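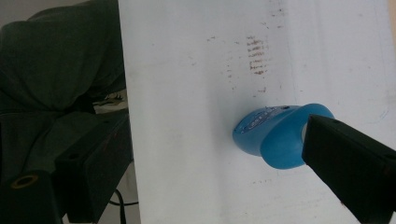
WEATHER & HAZARDS | Interview

Slow ground above Rorside: what the slope sensors measure

By So-yul So
28/09/2019

The hillside above Rorside has been moving downhill for longer than the county has kept records of it. Rocío Valderrama runs the slope monitoring program there for Dulleo, the engineering firm that holds the contract. Her network reports ground movement and water pressure every 15 minutes to an office in Zatdale.

Valderrama describes the site as a slow earthflow in weathered clay, about 700 feet long, with a toe that ends just above the county road. "It creeps most of the year," she said. "The rate goes up when water pressure in the clay goes up. Those are the two things we measure, and everything else on the hill is there to help us read them."

Movement is recorded by wire extensometers. Each has a steel wire anchored in stable ground and run across a crack to a sensor on the moving block. Pressure is recorded by piezometers set in drilled holes and sealed in grout. The wires fail more often than the piezometers. "Deer walk into them. A branch comes down and you get a jump in the data. A jump on one instrument with nothing on its neighbor gets checked before anyone calls the road department."

Asked whether rainfall alone could be used for warnings, Valderrama said it was a poor guide at this site. Clay takes in water slowly, and pressure at depth can keep rising for days after a storm has passed. A short, hard storm often runs off the surface and leaves the deeper readings unchanged. "The long gray weeks are what I watch. People call me after a thunderstorm, and usually the hill hasn't done anything."

The alert procedure has two levels. At the first, staff in Zatdale review the readings and send someone to walk the slope. At the second, the county is asked to close the road below the toe. Valderrama would not give the movement rates that trigger either level, as they are under review with the county.

Drainage work is planned for October. Crews will drill horizontal drains into the lower slope from the Bae quarry track and pipe the water to a ditch on the far side of the road. She expects pressures near the drains to fall first, with a smaller effect higher up. "Drains clog. Iron and roots get into them. If they aren't flushed, you lose the benefit over a few seasons, so the flushing is in the budget."

The program will stay in place after the drains are finished. Residents who see new cracks in pavement, tilted fence posts or a spring where there was none before are asked to report the location to the county road department.

Shares: 15
Comments (3)

hilltop_ed
Is the old culvert by the quarry track being replaced too? It backs up every winter.

M. Garrity
Our fence has been leaning since spring. Didn't know they wanted to hear about that. Will call Monday.

roadrunner52
Would like to see the readings posted online.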